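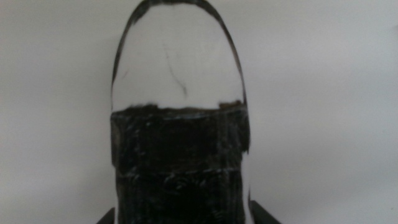 How does a car stop?
Cars are heavy! When the driver presses the brake pedal, a liquid called brake fluid rushes the push along thin pipes to the wheels. There, 2 pads squeeze a spinning metal disc, a bit like your bike brakes gripping the rim. The rubbing is called friction, and it makes the disc very hot!

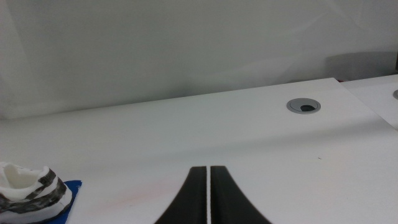 Why do wet roads make stopping harder?
Water gets between the tyres and the road, so the tyres can't grip as well.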